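Notes for the Premitz meetup, evening session, second slot after the break

Hi everyone. (Wait for the door to close, it's a loud door.) I'm going to talk about laptop batteries and power draw, and mostly about the six months I spent trying to get a full working day out of a machine I already owned. If you came for the monitor talk, that's been moved to the small room, and I won't be offended!

Slide 2. The laptop is a Trarkden 14, bought refurbished, and when I got it the box promised 22 hours. Ask the room: who's ever seen the number on the box? Pause for laughing. I got 6 on a good day, with the brightness down so low I was squinting at my own spreadsheets.

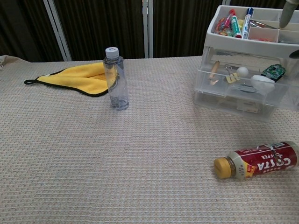 Dorota Marciniak wrote back after I sent round the draft of this talk and said I was being unfair, the 22 comes from looping a video with the wifi off, and every maker measures it that way, so I should compare like with like. Fair enough, and I did go and run the video loop at home. It got a lot closer than I expected. I'd still like a second number on the box for people who open a browser.

Slide 3, the power meter. Don't get bogged down here, last time I spent half the talk on the meter. Just say it's a little inline thing that sits on the USB-C cable, I left it logging through most of May, and the graph is the graph. Point at the big lump in the middle. That lump is a chat program. It was minimized. It had no messages in it!

Slide 4, background stuff. Go through what I turned off, in the order I did it: the chat program, the cloud sync (moved to once an hour), the keyboard backlight, and then the 120 Hz refresh on the display, which I was sure I'd miss and didn't. Mention that Nerkotine, the little tray utility I use, can switch all of it when you pull the plug. It's free, the icon is ugly, I like it a lot. 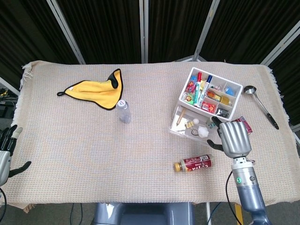
Slide 5, charge limits. I cap mine at 80 per cent when it's sitting on the desk, and somebody always asks whether that's worth the bother. My battery is rated for 2,000 cycles and I'm nowhere near that, so ask me again in a few years. Libor Murín runs his at full charge all day, every day, in a warm office, and we've agreed to compare wear figures next spring. (Check with him before showing his screenshot. If he hasn't answered, skip to slide 6.)

Slide 6, the dock. Oh, the dock. The Buckley dock kept the laptop awake all night with the lid shut, and I only caught it when I found the thing warm in my bag in the morning. Firmware update fixed it. Show the version number and leave it up long enough for people to take a photo, they'll want it.

Slide 7, where I ended up. Eleven hours in my normal work, with a colour profile I can stand to look at. Same battery, same laptop.

Questions. If it's quiet, ask who's got a dock that misbehaves, that usually gets them going. Spare meter goes to whoever wants to borrow it, sign the sheet by the projector please, and I need it back before the next meetup.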